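Skorkov fabric basket and black floor mat

Two pieces we keep recommending together, because people who buy one for the van or the garage shelf nearly always end up asking about the other! Page updated 12 May 2023.

## The floor mat

Black, with a smooth surface, rounded corners and a thin light trim line running along the outside. I love that trim. On dark carpet a plain black mat just disappears, and this one looks finished (Ehsan Ansari, who fits most of ours, says it also helps him line the thing up straight). There are two round fasteners near the top corners and a groove down the middle, so it reads as a left panel and a right panel.

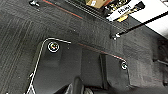 ### Fitting and care

- Vacuum the carpet first.
- Press both fasteners down until they stop moving.
- Wipe with a damp cloth, let it dry, done.
- Spare fasteners come in bags of 20.

It's guaranteed for 2 years. The Dambridge shop has a cut piece on the counter if you want to feel the surface before ordering.

## The fabric basket

Oh, this one is a favorite. Pale gray-white lining, a thick dark braided trim, and then a cream knotted trim just outside it, which sounds like too much and really isn't. The black loop handles are big enough to grab with gloves on, and they make it so easy to pull off a shelf.

We sold almost 200 of these between January and now, and the question we get most is what fits. Dishes and paperwork together, as it happens! Bright green and teal pieces can sit in the middle with booklets and loose sheets standing up along the side. 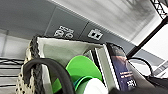 It does well on wire shelving, and the Peva rack is the one we'd pair it with. Junaid Khattak runs a row of them in the stockroom and swaps them between shelves all day. Spot clean the lining only, please, the cream trim doesn't like a washing machine. Delivery is within 28 days, usually much sooner.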